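Robot teaching by demonstration

Teaching by demonstration is a way of programming a robot in which a person shows it a task instead of writing out each motion. The person either moves the arm by hand or drives it from a distance, and the control system records the positions of the joints and the state of the gripper. It is used for jobs that change too often to justify conventional programming.

Methods

In hand guiding, also called kinesthetic teaching, the operator holds the arm near the wrist and leads it through the motion. The operator feels the contact directly, but the hands often block the view of the part. In remote teaching the operator uses a joystick, a handheld controller or a second, smaller arm. Remote teaching keeps people out of the work area -- useful with heavy arms -- but it is slower to learn.

A single demonstration is seldom enough. The Rindari collection, assembled by Pieter Desmet and Latrice Greenberg, holds 3746 recordings of 28 tasks, most of them made by remote control. Desmet later advised against using fewer than 300 recordings for any task in which parts may touch one another.

Bin picking
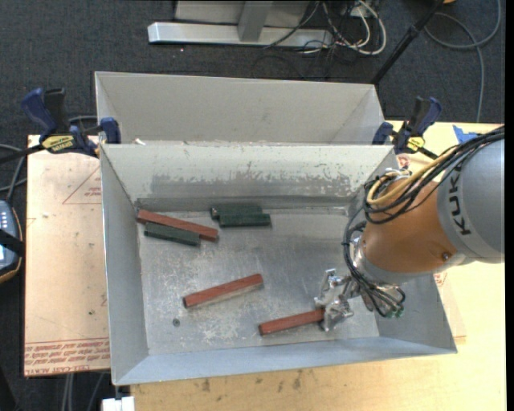 Bin picking is a common test for demonstrated skills, as the parts lie at different angles and the walls limit how the gripper can approach. A bar lying alone on the floor of the bin leaves space for the jaws on both sides. Two green bars set together at the back wall, one partly covering the other, call for a different approach, and demonstrators usually record such cases separately. Bins are often clamped to the table, as at the back corners of this gray metal one, so that a push against the wall does not shift the work.

See also

Hand guiding
Remote manipulation
Fleten gripper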